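Infolettre de mars

Location de linge : ce qui change pour les gîtes et chambres d'hôtes

Partagé 21 fois · 2 commentaires

À partir de la saison prochaine, les hébergements adhérents de Brasance pourront louer leurs draps et leurs serviettes auprès de la blanchisserie Veler. Le contrat précédent, signé avec Jakab, arrive à échéance et n'est pas reconduit. Les hébergements qui ont encore du linge Jakab en réserve doivent le rendre avant la fin du mois, propre ou sale, dans les sacs d'origine.

La commande se fait par lot. Un lot « lit double » comprend une housse de couette, un drap-housse, deux taies et deux serviettes de toilette. Le tapis de bain et les torchons sont en supplément. Il faut passer commande le mardi avant midi pour une livraison en fin de semaine. Les commandes reçues plus tard partent avec la tournée suivante.

Veler livre à six points de dépôt, les mêmes que l'an dernier, sauf celui de l'ancienne gare, déplacé derrière la halle. Le linge sale se dépose au même endroit, dans les chariots grillagés. Merci de nouer les sacs et de vider les poches des peignoirs : des clés et des télécommandes partent au lavage chaque été.

Une caution est demandée à la première commande. Elle est rendue en fin de saison si le stock est complet. Une serviette tachée n'est pas facturée, une serviette manquante l'est. Les taches de crème solaire et d'autobronzant sont à signaler sur l'étiquette du sac, car elles demandent un traitement à part avant le lavage normal.

Pour ceux qui préfèrent garder leur propre linge, l'atelier de repassage continue. Le tarif au kilo ne bouge pas. Environ 2 000 pièces y sont passées l'été dernier, et les délais se sont allongés en août. Il est donc conseillé de réserver son créneau dès maintenant pour les semaines du 14 juillet et du 15 août.
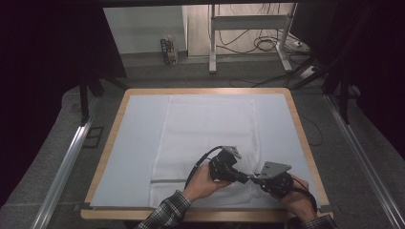 Brasance – Pôle Services aux hébergeurs

Le bon de commande est disponible à l'accueil et dans l'espace adhérents. Les demandes pour Pâques sont closes. Pour un changement de point de dépôt, prévenir le pôle par courriel en indiquant le nom de l'hébergement et le nombre de lits.

Commentaires (2)

gite_du_lavoir
Les draps en 160 existent-ils aussi en lot, ou seulement en 140 ? Le bon de commande n'est pas clair là-dessus.

Mimi B.
Dommage pour le dépôt de la gare, on pouvait s'y garer. Derrière la halle le vendredi, avec le marché, c'est impossible avant 14 h.

Ce site utilise des cookies pour mesurer son audience. Accepter · Refuser · Paramétrer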